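Small works, big walls at the Grestard

The Grestard has never been a tidy museum. Two floors, one elevator that sulks, and a gift shop that used to be the coat check. But every December the place fills up for the Sawatzky Prize, the region's open call for high school art, and this year the line went out past the bike racks by 11.

The jury looked at 1194 entries. Drawings mostly, a lot of ceramics, more linocut than anyone expected. Teachers drive them over from as far as Jiltesum, wrapped in bath towels and old curtains.
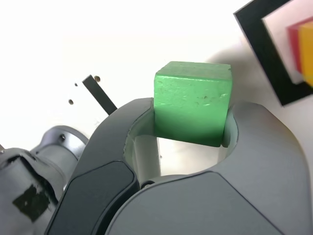
Green, with a few knocks in the paint.

The prize started in 2005 as a single wall by the stairs. Now it takes the whole upper floor, and the hang is dense – frames nearly touching, labels down at knee height in the corner room. Some visitors hate that. I liked it, you have to bend and look. Best thing in there is a charcoal of a grandmother asleep at a bus stop, her bag strap wound twice round her wrist.
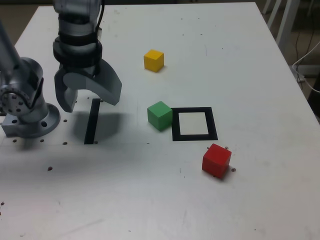 Three wooden cubes on a white tabletop.

Less good: the lighting. Glare all over the glazed work in the east room, and teh pastels nearest the window are hard to see after lunch. The museum says new blinds are coming.

Catalog is slim and well printed, by Flulon, and sells out fast. Entry is free for students. Go early, skip the elevator.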